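Pavliuk cell working group
Minutes of the meeting held on September 29, 2021

1. Minutes of the last meeting
Agreed without changes.

2. Loss of position during block-pushing runs
The group went over the fault logged at run 211. The arm was sweeping a block towards the far side of the board when the rod dropped 3 mm lower than commanded, pressed into the wood and carried on. The force limit should have stopped it and did not. The operator used the emergency stop. No injury. Light scoring to the board, which has been turned over.

The Ultport log shows the force reading frozen for the last 62 cycles before the stop. The controller took the old value as good and went on moving. The Edum office has had the log for a week and has not replied.

The same fault has been seen once before, in March, and was put down at the time to a loose connector. That entry is to be reopened.

The task itself is unchanged: blocks grouped by colour on the board, pushed with the rod, tip kept just clear of the wood between pushes.
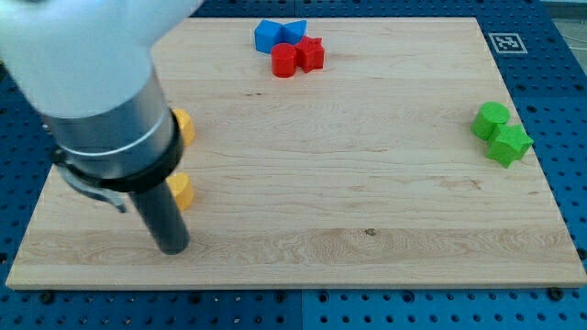 Pavari asked whether the height of the tip was being checked at all once a run had started, or only at set-up. The reply was that it is checked at set-up only. Pavari's view was that a stale reading ought to stop the arm whatever the height, and that the cell should not run unattended until it does. Agreed.

3. Guarding
The stop button is out of reach from the far end of the table. A second button is to be fitted there. Until then two people are to be present for every run.

4. Actions
Controller to fault if the force reading has not changed for 5 cycles. Pavari.
Tip height check to be added before each push. Cell team.
Chase Edum for an answer on the log. Chair.
Second stop button to be ordered. Cell team.

5. Any other business
The spare rod has still not been found. Next meeting to be fixed once the controller change has been tested.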